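Gosard Library Sets Winter Hours

Oct 10, 2023

The Gosard branch library on Malinowski Street will move to winter hours in December. Closing time shifts three hours earlier on weekdays. The Nulluveck branch is not affected.

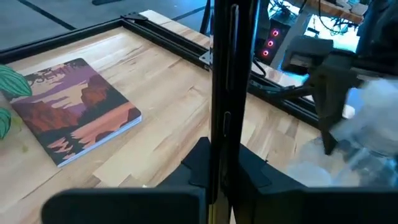
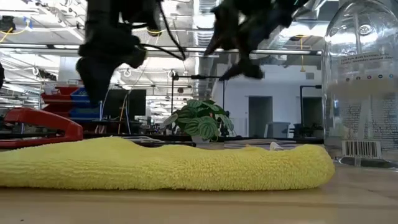 Holds not picked up within 19 days will go back to the shelves. The study room seats 26 and must be booked at the front desk. Book returns at the Puter Road entrance will stay open overnight.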